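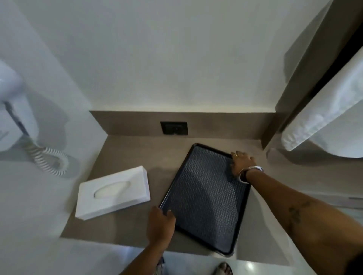

Recording a Counter-Reset Task for the Uvari Arm

This guide is issued to members of the Flosley shared workshop who are building the Uvari tabletop arm. It covers the recording of human demonstrations for the counter-reset task, in which a tray is returned to its marked position on a bathroom counter. Members should complete the bench calibration described in the previous guide before proceeding.

Equipment

One head-mounted camera with a charged battery
One rigid tray with a raised rim
One tissue box, or a box of similar size
Low-tack tape for reference marks
The session log sheet

Preparing the counter

Clear the counter of loose items, leaving only the tray and the box. Mark the target position of the tray with two short pieces of tape, one at each rear corner. The tape should not show once the tray is in place. Note the starting position of the box on the log sheet. Fixed items such as hair dryers, outlets and towels may remain where they are. Unplug any corded appliance that could be pulled onto the counter.

Turn on all lights that will be used during the session and do not change them between recordings. Textured or glossy trays produce highlights that shift with the light, and recordings made under different lighting must be logged as separate sets.

Recording

1. Put on the camera and tilt it until both hands and the full width of the tray are in view.
2. Start the recording and hold still for 3 seconds.
3. Take hold of the tray at opposite corners, with the fingers over the rim.
4. Slide the tray to the marked position at a steady pace. Do not lift it.
5. Release one hand at a time, then withdraw both hands from view.
6. Hold still again and stop the recording.

Begin each recording with the tray at a different angle. A complete set consists of 38 recordings. Members should rest after every 10.

Reviewing the set

Discard any recording in which the tray strikes the box or a hand leaves the view before release. Rings and watches are acceptable if worn throughout the set. Copy the remaining files to the Nendness drive, together with a scan of the log sheet.

Training runs are started on Saturday. Files submitted after 5 p.m. that day are held for the following run. Questions about file transfer should be sent to Amândio Prata. Requests to borrow a camera should be sent to Abílio Macedo.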